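Search this site
Enter keywords
Go

Last updated: Thu 4 July

Keeping the wash going on Jalali Street

Cheng-en Tam opened the laundromat on Jalali Street in Tramthorpe 14 years ago, in a unit that had been a shoe store. He had been working nights at a hotel laundry across town and wanted to be home for dinner. "I got that wrong," he says. "People do their wash at dinner time."

We talked on a bench near the folding tables on a weekday morning, with breaks whenever a customer needed change. Tam is 52 and speaks quietly. He keeps a pencil behind his ear and writes down every repair in a ledger, with the date and the part.

The neighborhood has changed since he started. The apartment blocks on the north side used to have shared laundry rooms in the basement, and most of those have been turned into storage. That brought him customers, but the rent went up in the same years. "The first lease was two pages," he says. "The one I signed in June, I had to take to a lawyer."

His prices went up too, for the first time in three years. He put a notice on the door a month ahead and expected complaints. A few people did complain. One woman told him she was going to Veteo, the pickup service that does the wash at a plant outside town. She was back two weeks later with her comforters.

"I don't say anything against Veteo," Tam says. "If you work two jobs and somebody comes to your door for the bag, that's worth money. But they charge by the pound, and a family with three kids has a lot of pounds."
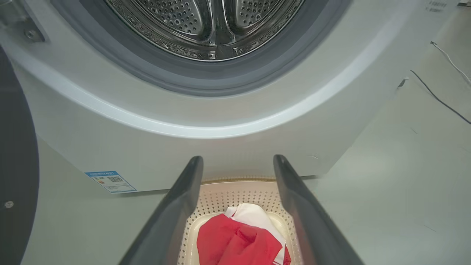
Most of what goes wrong in a laundromat, he says, comes out of pockets. He finds coins, hair pins, pens and once a set of dentures, which were claimed the same afternoon. The other trouble is soap. People pour in double what they need, and the suds leave a film that starts to smell.

"Two spoons of powder is enough for a normal load," he says. "They look at me like I'm trying to cheat them. I don't even sell the soap."

He learned repairs from the man who used to service the hotel's machines, and does everything himself apart from the gas lines on the dryers. Last winter a bearing went on a Saturday and the part cost him $1,496 with shipping. He drove to the depot to pick it up so he wouldn't lose Monday as well.

Tam has been asked to put in a card system and has put it off twice. Older customers like quarters, he says, and a few of them come in as much for the company as for the wash. On Sundays the regulars save each other seats. Gusus, the bakery next door, sends over what is left at closing, and it goes on the folding table by the window.

He doesn't know if he will sign again when the lease is up. His daughter is studying accounting and has told him she doesn't want the business. "She did the books one summer," he says. "So she knows."

A man came in with a duvet in a garbage bag and asked if it would fit in one load. Tam got up, lifted the bag to feel the weight, and told him to split the cover from the filling and come back for the dryer at noon.

Contact us | Copyright Tramthorpe neighborhood pages | Back to top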